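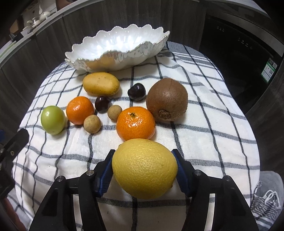 Planning notes from the Pradora visit, January

Pradora sells its hand-held grippers in pairs. Kerstin Ruppert quoted 619 euros per gripper and 339 for a spare set of pads. Mixed fruit is the standard sorting task, from cherries up to a large lemon, and we should plan on the same spread of sizes.

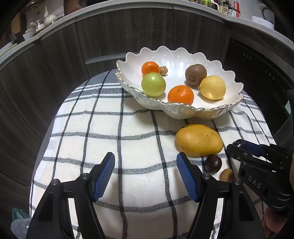
Two pairs plus one set of pads come to 2,815 euros. Our line at Urncombe stands at 2,358, so the second pair has to wait or Kai Meinecke has to move money from the Heitmann service contract - he was not keen. Delivery is up to 15 working days. Still open: price of single pivot pins, and whether pads ship separately.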